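Häufige Fragen zur Spielzeugausleihe Gerkden

Schön, dass Sie bei uns vorbeischauen! Viele Familien stellen uns beim ersten Besuch ganz ähnliche Fragen, und deshalb haben wir die Antworten hier einmal in Ruhe aufgeschrieben.

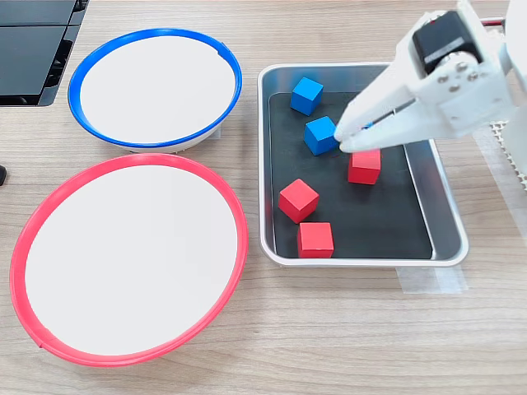 Wer kann ausleihen?
Alle, die in Gerkden oder in Lullow wohnen, und gern auch Großeltern, die nur in den Ferien Besuch von den Enkeln haben. Eine Tagesmutter darf selbstverständlich ebenfalls eine Karte beantragen.

Was kostet die Karte?
24 Euro im Jahr, ganz gleich, wie viele Kinder bei Ihnen zu Hause spielen. Wenn das gerade schwierig ist, sprechen Sie bitte Wakana Tsuji an — sie findet mit Ihnen eine Lösung, und das bleibt auch unter Ihnen beiden.

Wie viel darf ich mitnehmen, und wie lange?
Bis zu fünf Spiele oder Spielzeuge auf einmal, und zwar für vier Wochen. Verlängern können Sie zweimal, telefonisch oder einfach an der Theke, solange niemand anderes vorgemerkt ist.

Es fehlt ein Teil. Was nun?
Bitte keinen Schreck bekommen, das kommt in den besten Familien vor! Schauen Sie noch einmal unters Sofa und in die Jackentaschen, und legen Sie sonst einen kleinen Zettel in die Schachtel. Zdislava Kubíček hat einen ganzen Schrank voller Ersatzteile und freut sich über jede Figur, die sie wieder vervollständigen kann.

Muss ich die Sachen vor der Rückgabe putzen?
Einmal feucht abwischen genügt. Holz bitte nicht in die Spülmaschine geben und auch nicht einweichen, es quillt sonst auf. Stofftiere verleihen wir nicht.

Nehmen Sie Spenden an?
Ja, sehr gern, im März und dann wieder im Herbst. Rufen Sie vorher kurz an, denn unser Lager ist klein, und Puzzles haben wir im Moment wirklich reichlich.

Stand: 18. Mai 2021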